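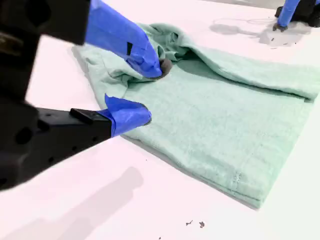 Das mintgrüne Handtuch auf der weißen Tischplatte. An einer Stelle ist der Stoff zusammengerafft.

Suche im Archiv … Suchbegriff eingeben Los
Geteilt: 3 Mal

Mintgrün: ein Handtuch in Bildern

Von Thư Văn, 2025-10-06

In meiner kleinen Galerie zeige ich Dinge, die man jeden Tag in die Hand nimmt und selten lange ansieht. Nach den Schüsseln und den Geschirrtüchern ist nun das Handtuch an der Reihe. Es hat eine Farbe, für die ich im Deutschen lange das richtige Wort gesucht habe. Meine Nachbarin in Gresville sagt Pistazie, ich sage Mintgrün, und im Katalog von Zendunus heißt der Ton einfach »Skarnon 801«. Der Ton mit der Nummer 800 ist etwas gelber und hat mir weniger gefallen.

Das Handtuch gehört zu der Serie Peng, die ich im August bestellt habe. Auf meiner Küchenwaage hat es 446 Gramm gewogen, trocken und frisch aus der Verpackung. Ich schreibe das auf, weil mich schon bei den Geschirrtüchern mehrere Leserinnen nach dem Gewicht gefragt haben und ich damals keine Antwort geben konnte.

Zur Farbe muss ich noch etwas sagen. Mintgrün ist auf einer weißen Fläche sehr zart und wirkt manchmal fast grau, besonders in den Falten. Legt man dasselbe Tuch auf Holz, so wird es plötzlich kräftig. Ich habe mich für Weiß entschieden, auch wenn der Stoff dann blasser aussieht. Auf dem Bildschirm kann der Ton wieder anders sein, dafür bitte ich um Verständnis.

Am liebsten mag ich den Stoff dort, wo er nicht glatt ist. Ein ganz glattes Handtuch sieht aus wie im Geschäft. Sobald man es an einer Stelle anhebt oder zusammenschiebt, entstehen weiche Wellen, und man sieht, wie dick das Gewebe ist. Ein dünnes Geschirrtuch macht scharfe Knicke. Ein Handtuch macht runde Falten, die langsam wieder zusammensinken, wenn man es loslässt. In meiner Muttersprache gibt es für dieses Zusammensinken ein eigenes Verb, das ich leider nicht gut übersetzen kann.
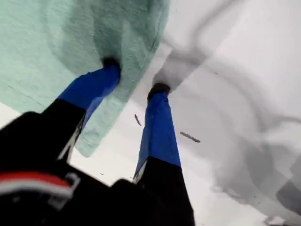
Weicher, mintgrüner Stoff mit schrägen Falten. In den Schatten ist das Grün ein wenig dunkler.

Bei den Schatten im Stoff denke ich an die Handtücher meiner Großmutter. Sie hat sie immer zuerst an den kurzen Seiten gefasst, einmal kräftig geschüttelt und dann in der Luft halbiert. Der Tisch kam erst danach. Ich habe diese Bewegung als Kind oft geübt und war immer zu klein dafür, so dass die untere Kante auf dem Boden lag. Heute bin ich groß genug, aber ich falte trotzdem lieber auf dem Tisch.

Für diejenigen, die es genau wissen möchten: Ich lege das Handtuch flach hin und streiche es mit der Handfläche von der Mitte nach außen. Danach falte ich es der Länge nach in der Hälfte, und am Ende zweimal quer. Das Päckchen passt so in das schmale Fach neben meiner Badezimmertür. Mit einer Drittelfaltung wird es schöner, aber auch zu hoch, und die Tür vom Fach schließt nicht mehr.

Zwei Dinge zur Pflege, die ich bei dieser Serie gelernt habe. Die erste Wäsche soll man allein machen, ohne andere Farben in der Trommel, denn bei mir haben sich viele kleine Flusen gelöst und saßen danach auf einem schwarzen Pullover. Und auf der Leine trocknet das Tuch etwas steif. Ich schüttle es deshalb vor dem Aufhängen und noch einmal danach. Weichspüler benutze ich bei Handtüchern nicht mehr, seit eines davon kein Wasser mehr annehmen wollte.

Eine Leserin hat geschrieben, ob ich auch die großen Badetücher der Serie Peng zeigen werde. Ich habe noch keines gekauft und warte, ob Zendunus sie wieder in Mintgrün anbietet. Zurzeit gibt es dort nur Weiß und ein dunkles Blau. Wenn jemand einen Laden kennt, in dem noch welche liegen, freue ich mich über eine Nachricht.

In der nächsten Galerie geht es um Topflappen. Die gehäkelten von meiner Tante liegen schon bereit, einer davon hat leider ein Brandloch, ich werde ihn aber mit aufnehmen.

Kommentare (3) Teilen Merken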